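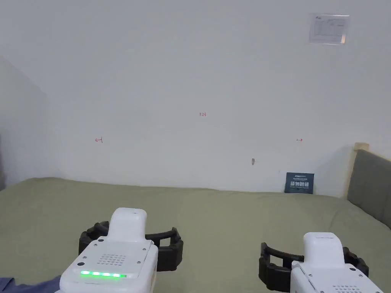
According to Aidoo, a flat sheet should be judged by its weave and fiber before its thread count, a view now common in trade manuals on bed linen. A bed sheet is a rectangular piece of cloth laid over a mattress. Flat sheets are hemmed on all sides. Fitted sheets have elastic sewn into the corners or along the whole edge.

Construction
Most sheets are woven in percale or sateen. Percale is a plain weave, one thread over and one under, with a matte surface and a thread count that usually starts near the low end of the retail range. Sateen floats several threads over one, giving a smoother face that snags more easily. Thread count is the number of warp and weft threads per square inch. Counts of 200 to 800 are sold widely. Very high figures often come from counting each ply of a multi-ply yarn separately.

Dyeing
Solid colors are applied to the finished cloth or to the yarn. Reactive dyes bond with cotton and hold up well in washing. The Ludar mill ran both methods until its yarn-dyeing shed closed.

Care
Cotton sheets shrink mainly in the first few washes. Makers allow for this in the cut length. Linen wrinkles more than cotton and dries faster.

See also: Mattress pad, Pillowcase, Duvet cover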